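Subject: Re: [lalbridge-neighbors] Fatberg: what goes in the jar and what does not

On Thursday, August 22, 2024, Wellington Brito wrote:

> Hello all,
> I moved to Simiyu Street in January and I only now found this list, so
> please forgive me if it was discussed before. Our kitchen sink drains
> slowly again. The plumber was here in the spring, he took out a gray
> plug as long as my hand and he told me it was cooking fat. We do not
> fry so much! We always rinse with very hot water and a lot of soap, I
> thought it was enough. What do other people do with the fat from the
> pan? And what is this Fatberg collection which is written on the paper
> in the hall?
> Wellington

Dear Wellington, dear all,

Welcome to the list. It was discussed before, but it was long ago and most of it was an argument about parking, so I will try to write it down once in good order.

First the hot water. I believed in it too, for many years. The fat is liquid when it leaves your sink, this is true, and the soap helps to carry it a little. But the pipe under the house is cold, and after a few yards the water is cold also. Then the fat becomes hard again on the wall of the pipe. Next time a little more stays on the same place, and then rice, coffee grounds and small pieces of paper stick to it. So your own sink can look fine for a long time while the problem grows under the neighbor, or under the street. On Simiyu Street the pipes have very little slope, especially between the corner and the old bakery, and there the water moves slowly even on a good day.

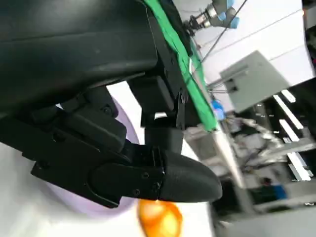
The second thing is that it does not come only from frying. I wrote down for one week what in our kitchen left grease in the sink. The frying pan was only one part of it. There was also the oil from the tuna can, the salad bowl, the roasting tray, butter in the small pot, the cream sauce which my daughter did not finish, and the water in which I had cooked sausages. The sausage water surprised me the most. When I let it stand overnight in the pot there was a white layer on top which I could lift with a spoon.

What we do now at home:

Let the pan cool down until you can touch it. Pour what is liquid into a jar with a metal lid. We keep the jar beside the stove, because in the cupboard we forgot it.

Wipe the pan and the plates with a piece of old newspaper before any water comes on them. The paper goes in the trash. Kitchen paper works better but it is expensive for this.

For sausage water and soup, let it stand, take off the fat, and only then pour out the rest.

Put a strainer in the sink. The cheap ones with big holes do almost nothing. Look for a fine one, and empty it in the trash and please not in the toilet.

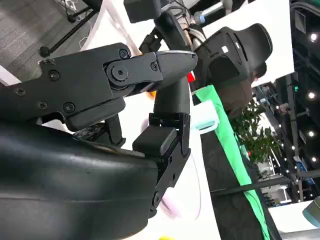

Close view of the black gripper, with something red behind.

Now about Fatberg. It is the name of our jar collection, and I know the name is ugly — we voted on it and the nice names lost. It works simply. You bring your closed jar to the side door of the Lalbridge hall on Saturday morning, between opening time and noon. There are two blue barrels, one for liquid oil and one for hard fat. You pour it yourself or you leave the jar on the shelf, but then you do not get the same jar back. Leltia takes the barrels away when they are full and they do not charge us for it. They are strict about one point: no motor oil, no paint, no candle wax. Last fall one barrel was refused for this and we had to pay for it, which took most of the money from the plant sale.

We printed the paper for 865 homes. Until now we have regular jars from more than eight streets, but on some of these streets it is only one family. I would be glad if it was more on your street, as it is the one with the flat pipe.

Some people wrote to me privately after the last message and I answer one of them here, as it can be useful for everybody. 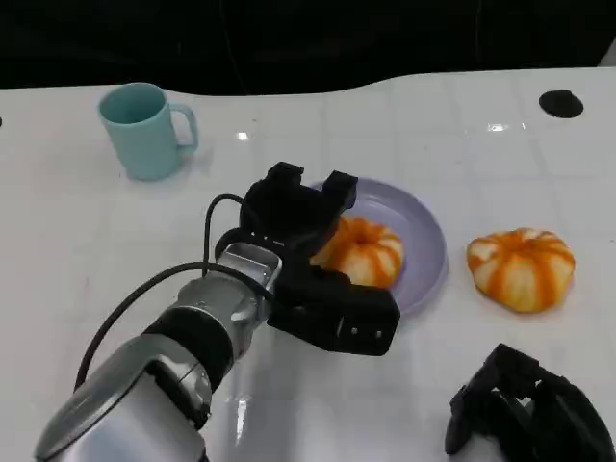 Can I pour used oil on the compost if it is only vegetable oil?

A spoonful mixed in with dry leaves does no harm, but a whole jar will close the air out of the heap, it will smell, and you will have rats before winter. Bring the jar to the hall.

About the products for opening the drain, I want to be careful, as I am not a plumber. I used the strong kind with the skull on the bottle for years. It made a hole through the middle of the plug, the water ran again for six weeks and then we were in the same place. Our plumber also did not like to put his hands in a trap that was full of it. If you have used such a product, please tell him before he opens anything. The rubber plunger is slower but I have more trust in it. You must close the overflow hole with a wet cloth, otherwise you are only pumping air. I learned this late.
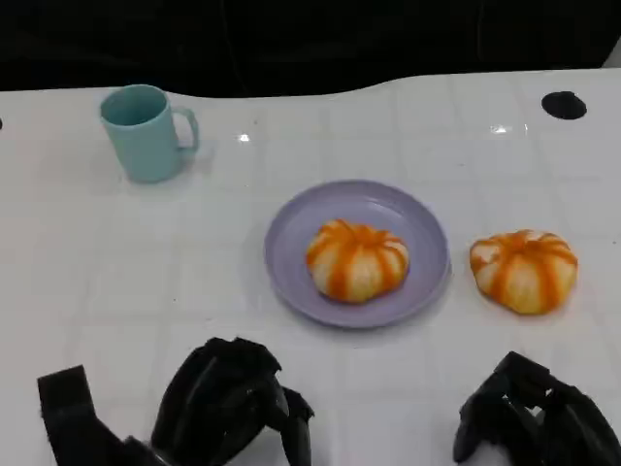 If the plunger does not help, then you can open the trap under the sink, with a bucket below it. Take a picture with your phone before you unscrew it, so that you know how the rings were. Ours went back in the wrong order and it dripped for two days before I noticed the wet floor of the cupboard. If the trap is clean and the water still stands, the plug is further away and then it is better to call somebody.

Wellington, one more thing for your case. Please ask the neighbor below you if her sink makes a sound when yours empties. If it does, the plug is probably in the common pipe, and then the house has to pay the plumber and not you alone. The form for this is at the hall, in the folder by the window. It asks for the date of the last cleaning, so try to find the bill from the spring.

I have spare jars if anybody needs. They smelled of pickles but I washed them.

With kind regards from the other end of Simiyu Street,
M.

--
lalbridge-neighbors mailing list
To leave the list, send an empty message with the word "leave" in the subject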